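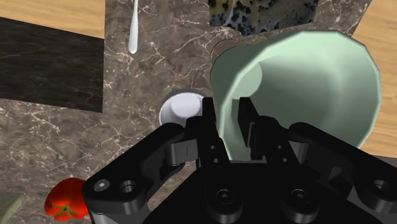 Gripper Comparison Gallery
Daltberg Centre for Applied Automation
Published 2018-03-02

The Centre began its comparison of two-finger grippers in November. The work is led by Eduard Jurčo and covers both simulated and bench trials. The gallery accompanies the interim report and is intended for partner organisations, students and members of the public with an interest in the program. The full results will be released once the bench trials have been completed.

All simulated trials were run in Flendeck, the Centre's own test environment. Each gripper model was given 400 attempts, divided evenly among the kitchen layouts. Layouts include cups, bowls, utensils and produce, and the surface beneath them is changed between runs so that the controller does not come to rely on one background colour or pattern.

Simulated trials

Rim grasp, large cup. One finger goes outside the wall and the other inside the opening. The wide cup was chosen as the reference object for this grasp, as its diameter is greater than the full opening of both grippers.

Rim grasp, small bowl. The same approach is used at a lower height. Clearance between the fingertips and the counter was set as a fixed value for the first 100 attempts and left to the controller after that.

Produce. Closing force is limited to 40 per cent of the rated maximum for both models. Contact forces in Flendeck are approximate, and the results in this category should be read with care until bench figures are available.

Crowded counter. Neighbouring objects are left within reach of the linkages. An attempt is recorded as a fault if any part of the gripper other than the fingertips moves an object.

Bench trials

Zodine gripper. Trials on the cup and bowl categories are finished. The standard tips were used throughout, and were replaced once at the halfway point in keeping with the maintenance schedule.

Yazzie gripper. Trials are still under way. The first set was set aside after a calibration error in the wrist camera mount - the error affected around 20 attempts, all of which will be repeated.

Controllers. Both grippers are operated with the same controller settings wherever the hardware allows. Differences are listed in the appendix to the interim report.

Use of images

Images may be reproduced for teaching and other non-commercial purposes, provided the Centre is credited. Simulated images must be labelled as such. Requests for larger files, or for the Flendeck layout files, should be made in writing to the program office.

Return to Research Programs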